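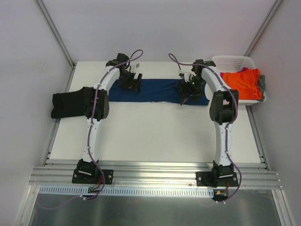

Can a person who is not a citizen speak at a city council meeting?

In Velitz it is allowed for anybody who lives in the city or works in it, citizen or not, and you only have to write your name and your street on the sheet before the public comment begins.

I start with this question for the reason that three readers have written it to me after my short post in December, and I was asking it myself for two years before I dared to go. I can't vote here yet. I pay the city taxes, I rent an apartment, I play the accordion badly on Harahap Street when the weather permits, and I had the idea that the council was a place for other people. The rules are printed on the back of the agenda. I could have read them long ago.

The matter which brought me there was street music. The council had a draft ordinance on what they call "amplified and unamplified performance in public ways." The first version required a permit for every musician, with a fee of 30 dollars per month, and no playing after 7 in the evening. It was written, as I understood from the papers, after complaints from the hotel side of Harahap Street, where a group with a drum kit and very big speakers was playing the whole summer. I have sympathy for the hotel guests. I heard those speakers from my kitchen. But an accordion has no speaker, and neither has the old violin duo by the fountain, and the draft put all of us in the same sentence.

So I prepared a speech. Each speaker gets two minutes, and two minutes in a foreign language is either very long or very short, I still don't know which. I wrote one page and read it in front of the bathroom mirror with the kitchen timer. It took almost four minutes. I cut the part about street music in my home country, which was the part I liked the most, and then I cut the jokes. What stayed was one request: please divide the rule into two, one for loud equipment and one for instruments without equipment. My neighbor corrected my articles. I always lose them, the "a" and the "the," and for a formal speech I wanted them all in the right places.

The evening itself was slower than I expected. Before our item came a contract with a firm called Hisetero for the parking meters, and it was discussed for more than an hour. There was a question about whether the meters would take coins. There was another question, from the same council member, about whether the meters would take coins if they were broken. I had my paper in my hands the whole time and it became soft like cloth.

When my name was called it was pronounced wrong, and I didn't correct it, and I regret this a little. I read the page. My voice was too high in the beginning. At the end the chair said "thank you" in exactly the voice she used for everyone, and I sat down and could not remember one word of what I had said.

Then the people against us spoke. I want to be fair to them. One man who works nights at the bakery told the council that he sleeps in the afternoon and that he has heard the same song 20 times in one week. I am afraid I may be responsible for some of those. A woman from the hotel said that the city is not a concert hall and that quiet is also something which people own together. I had not thought of it that way, and I've been thinking of it since. Before that evening I had "the hotel side" in my head as a kind of wall. In the room they were tired people with coats on, the same as we were.

The council did not vote that night. They sent the draft back to the staff, and there came a second version with two separate sections. Musicians without amplifiers don't pay, they register one time in the year, and they must change their place after one hour. The hour for the evening was moved to nine. I can't say if it was my speech that did it. Clitenine, the small weekly paper, wrote that the change came after a petition with 2,000 signatures, and probably the petition weighed more than my one page. I had signed it too, outside the library, with a pen that didn't work well.

Some friends say the second version is a defeat, that any register of musicians is a bad thing, and that we should have asked for no rule at all. They may be right in principle. I come from a place where lists of people were not made for good purposes, so I don't hear this argument lightly. But I read the register form, and it asks for a name, a telephone number and the instrument. I filled it in. Under "instrument" the box was too short for "accordion" in my handwriting and I finished the word below the line.

A few practical things, if you want to go to a meeting in Velitz yourself. The sheet for speakers is taken away when the chair opens the meeting, not when your item comes, so don't arrive for your item. Bring two copies of your text and give one to the clerk, it goes into the record even if the time is over before you finish. The room is overheated. You may ask for an interpreter, but it must be done five days before, by telephone. I didn't ask, out of pride, and the next time I think I will at least consider it.

The final vote on the second version is still not on the agenda. I look at the city website in the mornings with my coffee. The parking meters have already been approved, with coins.

Posted 2026-02-15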